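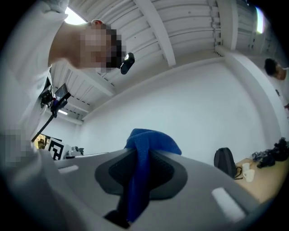

Why do some teachers come and go?

At a university, the people who teach are often called lecturers or professors. You might think they all have the same kind of job. They don't.

Some have a permanent job. It carries on year after year unless something serious happens. Others are hired for one term at a time. When the term ends, the job ends too, and they wait to hear whether they will be asked back. These people are often called casual or sessional staff.

A made-up word problem makes it easier to see. Say a university has 156 teachers and 30 of them have permanent jobs. The other 126 have to be hired again and again.

Why does a university do this?

The number of students changes. If a lot of people sign up for history one year, the university needs more history teachers. The next year it might need fewer. Short jobs also cost less, and saving money matters to the people who look after the budget.

What is it like for the teacher?

Casual teachers are usually paid for each class. A teacher might have six hours of classes on a Thursday, then spend the evening marking essays at home. Some work at two universities and travel between them. They may not have a desk of their own, so students can find it hard to meet them after class.

What does this have to do with free speech?

Part of a lecturer's job is to ask hard questions and share ideas, even ones that other people don't like. Being free to do that is called academic freedom.

If your job ends in a few weeks, you might worry that one complaint will stop you being hired again. You might keep quiet about a tricky topic. A teacher with a permanent job has less to worry about.

Can it be changed?

Some universities offer longer jobs, such as three years. Some teachers join a union, a group of workers who ask for better rules together.

Words to know

Sessional: hired for one teaching term.
Permanent: meant to keep going.
Budget: a plan for spending money.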